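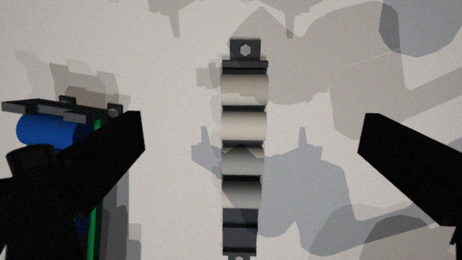

About us

Skondden teaches robot arms to do small handling jobs by having a person do the job first. We started in two rooms above a print shop in Odmont and now have 12 people there and a second office in Sivley.

Most of our customers make or pack things in short runs. A job may last a month and then change, and writing a new program each time costs more than the job is worth. We work from demonstrations. An operator drives the arm with a hand controller, or takes hold of it and moves it through the task, and we record the motion along with the camera views. A model trained on those recordings then runs the arm.

Much of this work starts in simulation. Our operators steer a simulated gripper with the same controller they use on the real arm, so a new task can be tried before any parts have been shipped to us. Picking up cylinders and handling the holders they sit in is one of the tasks we use for training new staff. The passing mark is 16 clean runs in a row. Some people get there in a morning and some need most of a week.

We keep the bad runs too. They are labeled and stored apart from the good ones, and customers can ask to see both. Our library holds more than 3,000 recorded demonstrations, and 898 of those were made on customer sites.

Tamsin Fairweather runs the demonstration team. She came to us from a machine shop and still does a shift on the controller most weeks. New operators sit with her for their first few days.

Our recording software is called Peng. It comes with every project, and customers keep their own recordings when the work is over.

Visits to the Odmont office are by appointment. Bring a few sample parts if you have them, and plan on two hours. We are closed on Sunday.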